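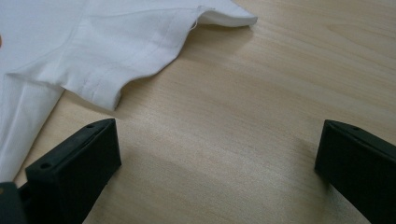
A white cotton T-shirt laid out on a wooden tabletop, with a loose thread at the sleeve.

The first thing Eusebio Garrido looks at on a T-shirt is the sleeve hem. He turns it over with his thumb, finds the stitching and tugs once. If it holds, he folds the shirt. If it doesn't, the shirt goes on the mending pile next to the sewing machine.

Garrido runs Wikari, a laundry and repair shop on the ground floor of the old Tkachenko building, which went up in 1917 as a glove factory. Most of what comes through the door is cotton, and most of the cotton is white. In April, when the restaurants on the block bring back their summer staff shirts, he handled 178 of them in one week.

"People think a T-shirt is a simple thing," he said. "Then they fold it and it looks like a bag."

He folds on a table, never on a bed. A bed gives under the hand and the creases wander. He lays the shirt out face down and smooths the body from the middle toward the sides. The sleeves come next. On many shirts the hem curls up once it has been through the dryer, and he presses it flat with the side of his palm before going further.

Then he brings one side in toward the center, sleeve and all, and turns the sleeve back on itself so it lies along the fold. The other side gets the same treatment. The bottom comes up to the collar in 2 turns. He does not use a folding board. He bought one years ago from Kallham, a supply house that has since closed, and it now holds the back door open.

Loose threads get cut. Garrido keeps a pair of small scissors on a string for this and is firm on the point that a thread should not be pulled. Pulling can draw up the stitches and pucker the hem. He snips close to the seam, and if the stitching beside it has opened, he sews it down with white thread.

A sleeve repair takes him a few minutes. He charges extra only when the whole hem has to be redone, and regulars from the Zakimden apartments across the street tend to wait at the counter while he does it.

The finished shirts are stacked with the folded edge facing out. Customers pick them up after four.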